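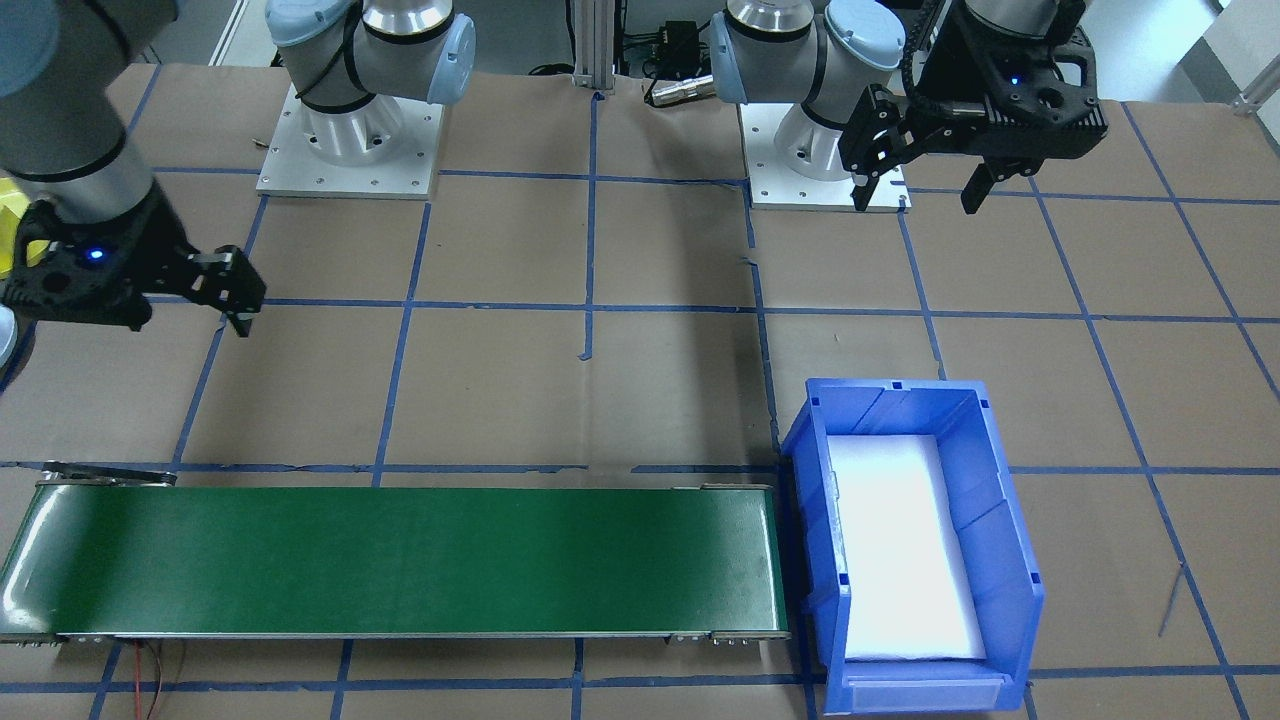 Work table walk-round, Grostovetti annex, table 4
Friday, before first use

1. Table covering
Check: paper flat, no tears, no lifted corners.
Result: pass, with a grumble. Kraft paper is cheap and easy to swap, and I'm told it "protects the surface." From what? Ask Hedlund for the reason in writing.

2. Tape grid
Check: blue lines stuck down along their full length, cells still readable.
Result: pass. The cells are only roughly square. If anyone plans to measure from this tape, they should use a ruler. The Skukance sheet calls it a "calibrated layout," and I'd like to know who calibrated painter's tape.

3. Base plates
Check: every bolt fitted and tight, both plates.
Result: open. Both plates have bolt holes near the edges. The form has one box for the pair, ticked in advance. I crossed out the tick. Torque each plate separately and write down two readings.

4. Cables
Check: no rubbing, no pinch points, slack where a joint turns.
Result: open. Black cable is wrapped around the left shoulder joint. Wrapping is tidy on a good day and a snag on a bad one. Run the joint slowly through its full travel and watch the cable the whole way.

5. Small parts on the surface
Check: nothing lying on the paper that isn't in use.
Result: fail. Metal cable connector on the paper, below the little black electronics box. Either it belongs to something or it goes in the drawer. Form 781 has no line for this, so I added one.

6. Grippers
Check: fingers clear of the paper and base plates.
Result: pass at rest. The blue light on each housing does not count as a safety check, whatever the Gondonance handout says.

7. Left edge of table
Check: clear.
Result: fail. Something yellow beside the left arm, something gray-white below it. Move or label both.

Sign-off: withheld. Items 3, 4, 5 and 7 to be done again before the afternoon run.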